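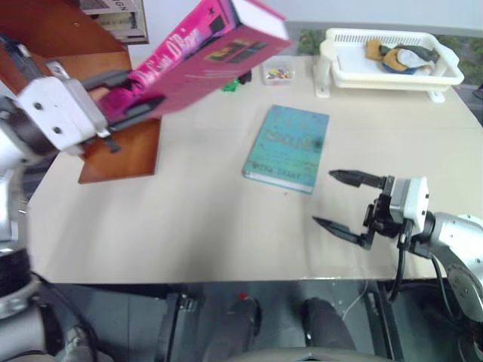
Llevaba desde mayo queriendo escribir sobre las cajas de galletas de Lacroix, la pastelería de Teltville, y lo he ido dejando. Me regalaron una por mi cumpleaños y luego compré otra para mi cuñada. La caja viene forrada en un magenta muy vivo, como el de la tapa del libro de la foto, y se cierra con una cinta ancha que luego sirve para otros paquetes. Dentro hay dos pisos separados por papel encerado.

El piso de arriba es el bueno: galletas de mantequilla con sal, unas de avellana bastante finas y las de naranja cubiertas de chocolate negro. Abajo ponen las de jengibre y las de coco. Las de coco me resultan secas, aunque con café se dejan comer.

La caja grande cuesta 42 euros. Es cara para ser galletas, pero como regalo queda bien y no hace falta envolverla. También tienen una bolsa pequeña por 7 euros, que es lo que compraría para llevar a una cena. Pesa poco y trae solo las de mantequilla.

Comparadas con las de Grollero, que regalé el año pasado, las de Lacroix tienen menos azúcar y aguantan mejor. Las mías seguían crujientes a las dos semanas – guardadas en lata, eso sí.

Jacqueline Lemaire me preguntó en los comentarios de la otra entrada si hacían envíos. Sí, pero el pedido hay que hacerlo por teléfono y antes del viernes para que salga esa misma semana. La tarjeta escrita a mano va incluida, solo hay que dictarles el texto.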